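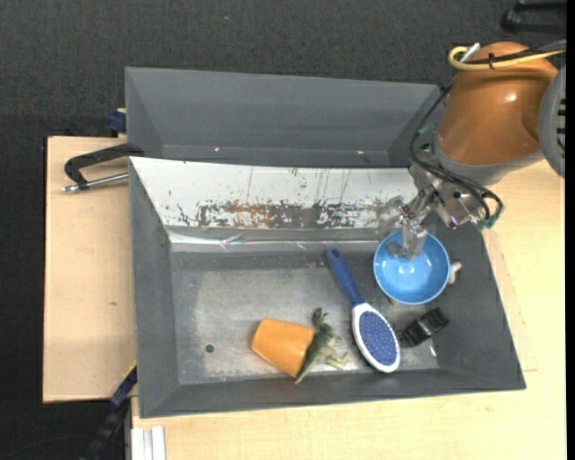
Notebook > Getside > Bin sorting

16 November 2021. Household odds and ends, batch 14. Relabelled the shelf and moved the spare stock to the Ornis cupboard. Grey bins stay in use, one behind the other. Bowl, brush, cup and dinosaur share the front bin for now — the brush takes up the most length, so it goes in diagonally. Still to weigh: the cup. Scale reads to 800 g.

Comments
Gráinne Doherty: Cup is 6 g over the old entry.
Thái: Fixed in the list.

© Hendurell — Back to top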